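Drying of Hand-Washed Tableware: Project Report
Adom Tsikata and Comfort Osei

We compared how quickly plastic and glazed items dry after rinsing. Each item was rinsed with 400 ml of tap water and left at room temperature.

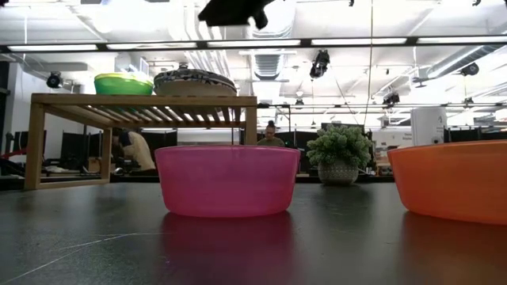 Mass was recorded before rinsing and again every 3 minutes. The balance drifted in June – those readings were discarded.
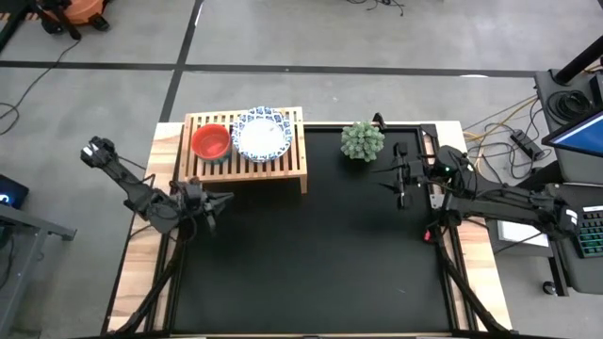 Figure 2. Slatted rack with two pieces of tableware.

Water held under a rim was the main source of error, and repeat runs differed most for bowls.
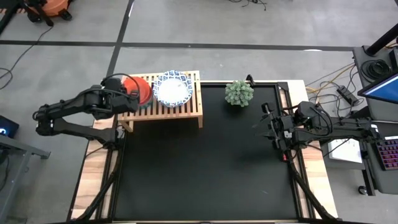 Evaporation depends on exposed area and on air movement below the item. A raised slatted bench, such as the one holding the red bowl and the plate with the blue-and-white rim, leaves gaps for air. A flat mat does not. Runs were stopped at 600 seconds.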